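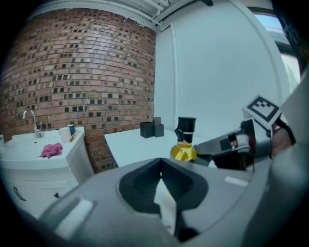

The April batch is up to 190 demonstrations, and I want to settle the object placement rule before we do any more. At the moment people put the target down wherever is handy. The bottle with the yellow body and black cap ends up near the end of the white table, with the two gray organizers to its left, and if every start looks like that the policy will learn the spot and ignore the bottle. I propose we divide the tabletop into 48 cells and draw one before each demonstration.

Pieter Shezi wrote:
> I went through the Venter set last night. 176 of the
> episodes pass the length check. The rest are too short,
> mostly because the recording was stopped before the
> grippers had let go of the object.
> Do we keep the short ones for pretraining or drop them?
> Also, are we still aiming for 700 in total?

Drop them. An episode with no release at the end teaches the wrong thing, and sorting them by hand costs more time than recording new ones. Please leave the raw files on Condasa until I have changed the length check, though – I want to run it over them once more.

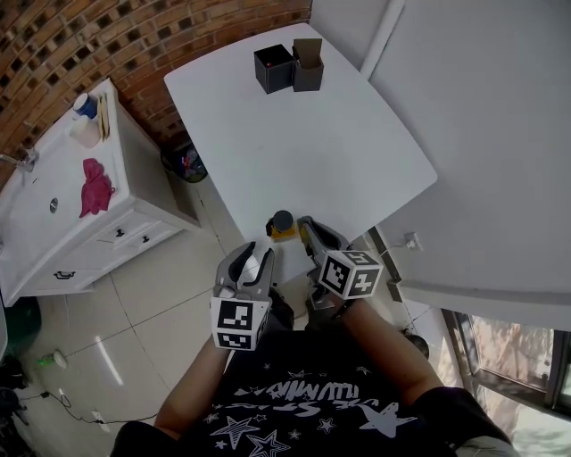 And yes, 700 is still the number. I would count only episodes where both grippers start above the table and both finish clear of the object. If one hand does all the work, that is fine, but tag it as single-handed so we can balance the split later.

Two smaller things. Marker tracking gets worse when a cube is turned toward the operator's body, so please keep the wrists fairly level on the approach. And the task text should be one short sentence in the same wording every time. I found four versions of "move the bottle" in the last upload.

I will post the cell list tonight. Objections to the grid before then, please.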